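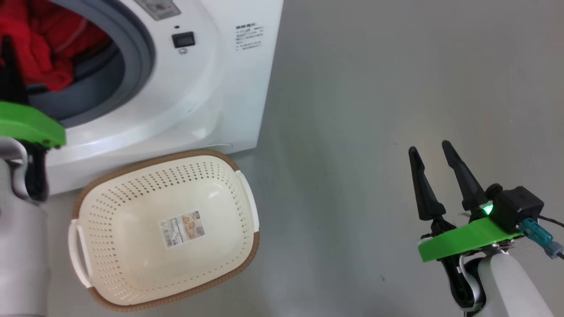
I have worked with hydropower planning for 16 years, and I think we trust the price forecast too much. In our office at Prolton the reservoir model runs every morning at 6, and before the coffee is ready we already speak about its result as if it were a fact.

My colleague Cormac Coughlan does not agree. He says a planner who changes the plan by feeling is more dangerous than a poor model. Maybe so. But last January the inflow was 20 per cent under the forecast, and we still followed the water values for too long – the people at the dam had warned us. I would like their opinion to be written in the plan, next to the numbers.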